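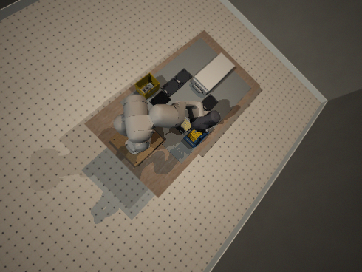

The arm over the blue tray, in simulation.

Matěj Koubek keeps telling me that showing a robot a job by remote control is the easy way in. You drive the arm yourself, it copies you, done. I spent most of October at this for Clemora and I have my doubts.

My set is 60 runs, all on the simulated table, and I threw out 13 of them. Mostly my own fault. I'd overshoot, back up, wiggle, and then the software would politely learn the wiggle. What exactly are we teaching here, the task or my bad habits?
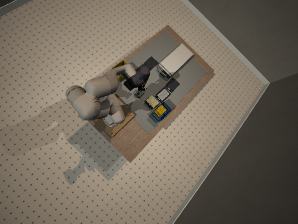
Matěj says the fix is more runs. He wants 192. Maybe, but if I do it sloppily 192 times I don't see why the arm should come out any neater than I am. And nothing on a rendered table has ever been sticky or bent, so I'd like to see it on a real bench before anyone at Bolger signs for one.

I'll do another batch after lunch, slower this time, and stop when my wrist starts to hurt. Last time that took 9 runs.

Print this post | E-mail this post
Last updated: October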